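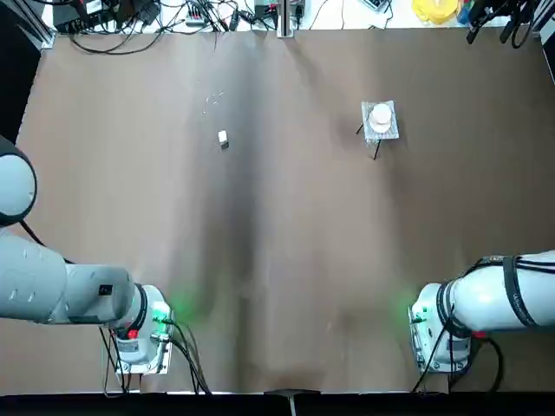

3.2 Covering the work surface

I went back and forth on table coverings more than I'd like to admit. We started the Dollis sessions on a bare top, and the glare drove me nuts - every overhead light showed up in it. Paper fixed most of that for us (and it's cheap!). I settled on a dull brown sheet big enough to cover the working area, and I swapped it whenever the creases got bad. We logged 896 trials this way, and 121 of them came right after a fresh sheet. Figure 3 shows the setup. I kept the same paper for the Mivent objects in Section 4.

Figure 3. The tabletop with its paper covering.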